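Hausapotheke sichten und ordnen – Anleitung für Haushalte mit Arzneimitteln aus mehreren Ländern

Zuletzt aktualisiert: September

Die Beratungsstelle Ellari unterstützt Haushalte bei der Durchsicht ihrer Arzneimittelbestände. Diese Anleitung richtet sich an Personen, die ihre Hausapotheke selbst ordnen oder Angehörige dabei unterstützen möchten. Sie berücksichtigt insbesondere Packungen, deren Beschriftung nicht von allen Mitgliedern des Haushalts gelesen werden kann. Die Anleitung ersetzt keine ärztliche oder pharmazeutische Beratung. Verordnete Arzneimittel dürfen nicht allein aufgrund einer Durchsicht nach diesem Muster abgesetzt oder anders dosiert werden.

1. Vorbereitung

Benötigt werden ein freier Tisch, ein sauberes Tuch als Unterlage, ein weicher Bleistift, selbstklebende Etiketten, Gummibänder, eine flache Schale für lose Blister und die Bestandsliste. Die Liste kann bei der Beratungsstelle abgeholt oder auf einem linierten Blatt mit sechs Spalten selbst angelegt werden: Name auf der Packung, Name in lateinischer Schrift, Wirkstoff oder Zusammensetzung, Verfallsdatum, Person, Bemerkung.

Ein einfarbiges Tuch ist einem gemusterten vorzuziehen. Kleine Tabletten und abgerissene Blisterecken lassen sich darauf leichter wiederfinden. Speisen und Getränke gehören während der Durchsicht nicht auf den Tisch. Kinder und Haustiere sind vom Arbeitsplatz fernzuhalten, auch wenn dieser nur kurz verlassen wird.

Für die Durchsicht empfiehlt sich Tageslicht. Aufgeprägte Verfallsdaten ohne Farbauftrag sind unter einer Deckenlampe häufig kaum zu erkennen; eine schräg gehaltene Taschenlampe schafft Abhilfe.

2. Zusammentragen des Bestandes

Zunächst werden sämtliche Arzneimittel des Haushalts an einem Ort zusammengeführt. Zu prüfen sind auch Nachttische, Handtaschen, Reisegepäck, Küchenschubladen, der Kühlschrank und das Handschuhfach. Packungen werden noch nicht geöffnet und nicht aussortiert. Arzneimittel, die gekühlt gelagert werden müssen, bleiben bis zu ihrer Erfassung im Kühlschrank und werden einzeln entnommen.

Wochendosierer verbleiben in dem Zustand, in dem sie vorgefunden werden. Sie dürfen nur von der Person umgefüllt werden, die auch sonst dafür zuständig ist.

Tees, getrocknete Kräuter, Pulver und Salben sind ebenfalls einzubeziehen. Sie werden im Alltag oft nicht als Arzneimittel angesehen, können jedoch mit verordneten Mitteln in Wechselwirkung treten. Päckchen ohne jede Beschriftung werden ungeöffnet beiseitegelegt und erst in Abschnitt 5 behandelt.

3. Packung und Packungsbeilage zusammenhalten

Jede Packung wird einzeln vor sich gestellt, und zwar so, dass die Hauptbeschriftung lesbar ist. Erst dann wird sie geöffnet. Die Packungsbeilage wird entnommen, mit der Beschriftung des Kartons verglichen und wieder eingelegt. Lose Beilagen, die keiner Packung zugeordnet werden können, kommen auf einen gesonderten Stapel und werden am Ende der Durchsicht noch einmal geprüft.

Blister ohne Karton dürfen nicht nach Augenmaß in eine ähnlich aussehende Packung gesteckt werden. Maßgeblich ist der Aufdruck auf der Folie. Stimmen Name, Stärke und Chargenbezeichnung überein, kann der Blister zugeordnet werden. Andernfalls verbleibt er in der Schale und wird in der Apotheke vorgelegt.
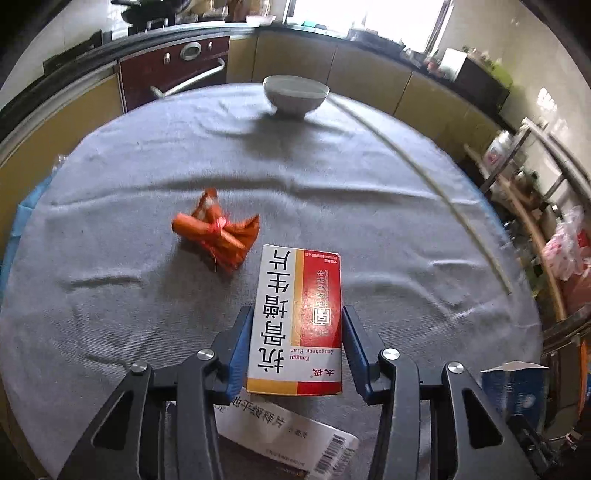 Bei Packungen mit chinesischer Beschriftung ist häufig zusätzlich eine Umschrift in lateinischen Buchstaben angegeben (Pinyin). Diese Umschrift wird vollständig und buchstabengetreu in die zweite Spalte der Bestandsliste übertragen. Eine eigene Übersetzung ist an dieser Stelle nicht einzutragen. Übersetzungen aus einer Telefonanwendung können als Bemerkung vermerkt werden, sind jedoch als solche zu kennzeichnen – sie geben Indikationen und Pflanzennamen nicht immer zuverlässig wieder.

Fehlt eine Umschrift, so wird die Vorderseite der Packung fotografiert. In der Liste genügt dann der Vermerk »Foto« mit einer fortlaufenden Nummer. Dieselbe Nummer wird auf ein Etikett geschrieben und auf den Karton geklebt. Das Etikett darf weder das Verfallsdatum noch die Chargenbezeichnung oder den Namen verdecken.

4. Verfallsdatum ermitteln

Die Reihenfolge von Tag, Monat und Jahr unterscheidet sich je nach Herkunftsland. Auf chinesischen Packungen steht das Jahr in der Regel an erster Stelle. Oft sind mehrere Angaben untereinander aufgedruckt:

产品批号 – Chargenbezeichnung
生产日期 – Herstellungsdatum
有效期至 – verwendbar bis

Einzutragen ist ausschließlich das Datum hinter der Angabe »verwendbar bis«. Findet sich auf der Packung nur ein Herstellungsdatum mit einer Haltbarkeitsdauer in Monaten, so werden beide Angaben unverändert übernommen. Die Berechnung kann anschließend gemeinsam mit der Beratungsstelle erfolgen.

Für Tropfen, Säfte und Augensalben gilt nach dem Öffnen eine kürzere Frist. Das Anbruchdatum wird mit Bleistift auf dem Karton vermerkt. Ist es nicht mehr bekannt, wird die Packung zur Klärung zurückgelegt.

5. Einteilung in Gruppen

Nach der Erfassung wird der Bestand in vier Gruppen aufgeteilt:

A – laufend verordnete Arzneimittel, getrennt nach Person
B – gelegentlich verwendete Mittel mit gültigem Datum
C – zu klären: unleserlich, ohne Karton, ohne Beschriftung oder Zweck unbekannt
D – abgelaufen oder beschädigt

Gruppe C darf bis zur Klärung nicht verwendet werden. Sie wird in einem eigenen verschließbaren Behälter aufbewahrt. Für das Gespräch in der Apotheke sollten die Originalpackungen mitgebracht werden, da eine Abschrift allein häufig nicht ausreicht. Wer mehrere Mittel gleichzeitig einnimmt, legt auch die Liste der Gruppe A vor.

Pflanzliche Präparate werden ebenso behandelt wie alle übrigen Mittel. Wird ein solches Präparat regelmäßig eingenommen, ist es in Gruppe A zu führen und der behandelnden Praxis mitzuteilen.

6. Aufbewahrung

Geeignet ist ein trockener, kühler und abschließbarer Ort. Badezimmer und Küche scheiden wegen der Feuchtigkeit und der wechselnden Temperaturen in der Regel aus. Bewährt haben sich flache Kästen, in denen die Kartons aufrecht stehen und von oben gelesen werden können. In der Beratungsstelle wird der Einsatzkasten Skerora verwendet; jeder andere stabile Kasten ähnlicher Bauart erfüllt denselben Zweck.

Die Mittel der einzelnen Personen sind in getrennten Fächern unterzubringen. Das Fach trägt den vollen Namen. In Haushalten mit zwei Schriftsystemen wird der Name in beiden Schriften angebracht. Die Bestandsliste liegt obenauf, eine Kopie verbleibt bei einer Vertrauensperson.

7. Entsorgung

Für Gruppe D gelten die Vorgaben des örtlichen Entsorgungsträgers. Arzneimittel dürfen nicht über Toilette oder Waschbecken entsorgt werden. Leere Kartons und Packungsbeilagen gehören zum Altpapier, sofern sie nicht verschmutzt sind. Etiketten mit Personennamen sind vorher zu entfernen oder unkenntlich zu machen.

8. Wiederholung der Durchsicht

Eine vollständige Durchsicht wird zweimal jährlich empfohlen. Nach einem Krankenhausaufenthalt, einem Umzug oder einer längeren Reise sollte sie zusätzlich erfolgen. Änderungen werden in der vorhandenen Liste durchgestrichen und neu eingetragen, nicht überklebt.

Beratung und Unterlagen

Die Durchsicht kann nach Anmeldung auch in den Räumen der Beratungsstelle Ellari in Murkton, Zimmer 181, vorgenommen werden. Die Sprechstunde in deutscher und chinesischer Sprache findet freitags statt und wird von Lingyun Jin geleitet. Anfragen zu Listen und Etiketten bearbeitet Yiran Qiu. Etikettenbogen werden in Packungen zu 200 Stück abgegeben. Bei schriftlichen Bestellungen der Bestandsliste ist die Formularnummer 678 anzugeben.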